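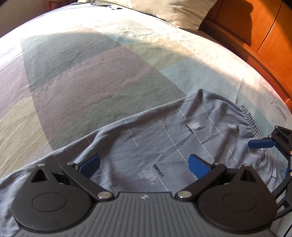
Laundry folding is back on at Drumow after a new set of finger pads

Thursday, 17 September 2026

I got to spend this morning with the Drumow crew while they brought their hand-held grippers back into service, and I have to say I came away with a lot more respect for whoever has to look after these things. If you've been following my little updates since May you'll know the folding work has been stop and start. Well, it's going again!

The trouble was at the fingers. The pads had gotten slick from so much cotton, and whoever was holding the tools had started squeezing harder to make up for it. Squeeze harder and you get more play in the linkage, and then the two sides don't close evenly, and then you're pinching a shirt with one corner of one finger and wondering why it slides away from you. Kristaps Pärn, who keeps the tools running, had been saying so for a while. He finally got his way and took both of them out of use for two days.

He let me watch him put the last one back together (I was allowed to hold the screws, big day for me). The pads come from Jindar and they go on the ends of the fingers, which is the easy part. What takes the time is the pivots. Every pin gets pulled, wiped, given the tiniest dab of grease and put back, and then he works the arms open and shut by hand with his ear practically on top of them. He wants no click at all. The left arm had one, so out came the pin again, and it was a hair of lint wound around it. Lint gets into everything, he told me. He keeps an old toothbrush in his kit for the ridges on the body and he won't let anybody use compressed air, which he thinks only drives the fuzz in deeper.

After that it was on to the bed for the checkout. They start with something small and soft, pinstriped gray stuff with cartoon animals on it this time, on a color-block sheet. Both fingers go down flat on the cloth with a gap between them, then close, and you look for a nice even fold coming up in the gap. If one side drags, you go back to the bench. Then you do it with a waistband, and Kristaps is fussy about waistbands. Gathered elastic pushes back at you, and he says he learns more from one of those than from a whole stack of towels.

The cables got some attention too. One had been rubbing where it leaves the body, so it has a new sleeve and a softer bend now, with enough slack that you can reach across a mattress without feeling it tug. I tried that myself and it's a real difference from the last time I had a go, when I kept fighting the thing. My folding is still terrible, but I can't blame the cable anymore.

They also have a proper log now, kept on a clipboard by the door. Until this week the service notes were spread over sticky notes and somebody's phone. The first page has 14 lines on it, one for every check, and you initial each one before the tool leaves the bench. Finger pads are to be looked at after every 151 folds. I asked where that number came from and was told it's how many they got through before the old ones first slipped, and no one has seen a reason to round it off.

One thing is still waiting. The spare set of arms from Brorno arrived with the wrong bushings, so for the moment there's no backup if a linkage bends. The replacements are on order and the Kivi team down the hall has offered to lend a set if things get desperate. I don't know if they'd fit without some filing, and Kristaps made a face when I asked.

Sessions start again tomorrow morning in the bedroom set, shirts first and then bedding. If you're signed up, please trim your nails and leave your rings in your locker, and if you hear a click from either arm, stop and hand the tool to Kristaps. Don't try to tighten it yourself. There's a hex key on the table and I know it's tempting, but the pins are set by feel and he'll have to start over.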